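# La fuente era gratis hasta que la usamos

Todo diseñador guarda en alguna parte una carpeta llamada «Fuentes», otra llamada «Fuentes nuevas» y una tercera, normalmente en el escritorio, llamada «Fuentes BUENAS». En esa última vivía Timora, una sans geométrica con la erre un poco chula y unas mayúsculas que parecen haber ido a un colegio caro. Se descargaba sin registro, en un zip con dos pesos y un archivo de texto que llevaba por nombre LEEME. Como es natural, no lo leímos.

El encargo era modesto: rehacer la identidad de Ukthorpe, una marca de tés e infusiones con más variedades que clientes. Había que resolver las etiquetas, un catálogo y una web de las que se cargan despacio pero con convicción. Probamos Timora el primer día para la maqueta, «de momento», y ya se sabe lo que dura un «de momento» en un estudio de diseño. Cuando quisimos darnos cuenta estaba en el logotipo y en la tabla de gastos de envío.

Conviene explicar cómo funcionan estas cosas, aunque sea por encima. «Gratis» puede querer decir por lo menos cuatro cosas distintas en el mundo de las tipografías. Está la licencia abierta, con la que uno hace casi lo que quiere salvo vender el archivo suelto. Está el «gratis para uso personal», que cubre la invitación de boda de su prima, siempre que la prima no le pague. Está la demo, a la que le faltan la eñe, el símbolo del euro o ambas cosas, y está la fuente que alguien subió sin permiso a un portal con muchos botones verdes de descarga, de los cuales uno descarga la fuente.

Timora pertenecía a la segunda clase. Lo decía el LEEME, en la segunda línea, en mayúsculas y con un signo de exclamación.

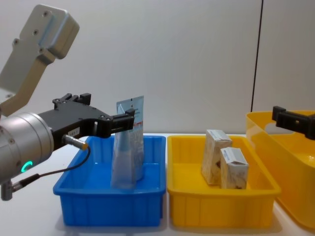 Según Afia Appiah, leer la licencia antes de enamorarse de una letra es como pedir el informe de la comunidad de vecinos antes de ver el piso: todo el mundo lo recomienda y casi todo el mundo mira primero el balcón. En su opinión, el error ni siquiera está en descargar fuentes gratuitas, que las hay magníficas, sino en mezclarlas en la misma carpeta con las que no se pueden usar para trabajar.

Tenía razón, y además tenía la carpeta ordenada, lo que resulta mucho más irritante.

La fundición responsable se llama Trakon y vende la versión comercial a través de Kyei, una tienda en línea con un diseño precioso y un carrito de la compra que exige una calculadora al lado. Se paga por licencia de escritorio y aparte por la web, según las visitas. La de aplicación es otra casilla. Luego viene el apartado «logotipos», que remite a un contrato de 46 páginas, compuesto, todo hay que decirlo, en una Timora impecable.

Escribimos a Trakon con el tono de quien pregunta por un amigo. Nos contestó Hervé Pichon, muy amable, con un presupuesto de 300 euros por el escritorio y la web. El logotipo iba en una conversación separada – «cuando su amigo quiera», añadía. 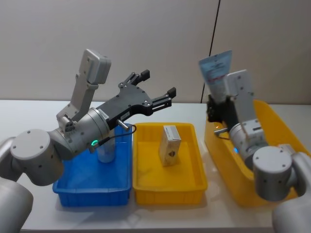 Hicimos entonces lo que hace cualquier profesional maduro: buscar una letra abierta que se pareciera lo bastante. Es un ejercicio muy instructivo. Una tarde entera comparando la curva de la a minúscula enseña más sobre tipografía que varios manuales, y enseña también que el interletraje es el sitio donde las fuentes regaladas suelen ahorrar. Había candidatas con un dibujo espléndido en las que «AVA» parecía tres personas que no se hablan. Otras tenían unas comillas angulares tan altas que daban ganas de bajarlas a mano, y una, cuyo nombre callo por piedad, traía la eñe con una tilde prestada de otra familia.

Para quien se vea en las mismas, esto es lo que miramos ahora, en este orden:

- El archivo de licencia, abierto y leído, antes de instalar nada.
- Si permite logotipos. Muchas licencias que aceptan el uso comercial hacen una excepción justo ahí.
- Si se puede incrustar en un PDF y en una web, porque son permisos diferentes.
- Los caracteres que de verdad vamos a necesitar: ñ, ¿, ¡, «», € y las vocales acentuadas en mayúscula.
- La página de quien la dibujó. Si el único rastro es un portal de descargas, se borra y se sigue con la vida.

Salamatu Frimpong añade un punto más: guardar una copia de la licencia junto a los archivos del proyecto, con la fecha de la descarga. Las condiciones cambian, y lo que en mayo era libre puede amanecer con precio al mes siguiente. La copia ocupa menos que cualquiera de las versiones del logotipo que el cliente ya ha rechazado y que, por algún motivo, conservamos todas.

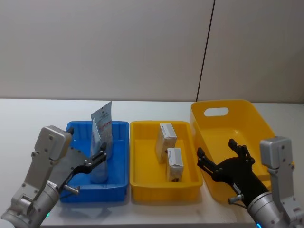 *Texto menudo sobre una bolsa blanca, de pie en una bandeja azul.*

Al final pagamos. La alternativa abierta funcionaba en el catálogo, pero en el logotipo la erre había perdido toda la chulería, y en Ukthorpe ya le habían cogido cariño a la erre. Hervé Pichon mandó la factura el 9 de junio, junto con los archivos definitivos: familia completa, cursivas incluidas y una versión nueva de la a minúscula, ligeramente distinta de la anterior. Hubo que recomponer el catálogo entero.

La carpeta «Fuentes BUENAS» sigue en el escritorio. Le hemos cambiado el nombre a «Fuentes BUENAS (mirar licencia)», y dentro hay ya una slab que bajé anoche y que tiene un ampersand para perder la cabeza. El LEEME viene en un idioma que no identifico. Mañana lo traduzco.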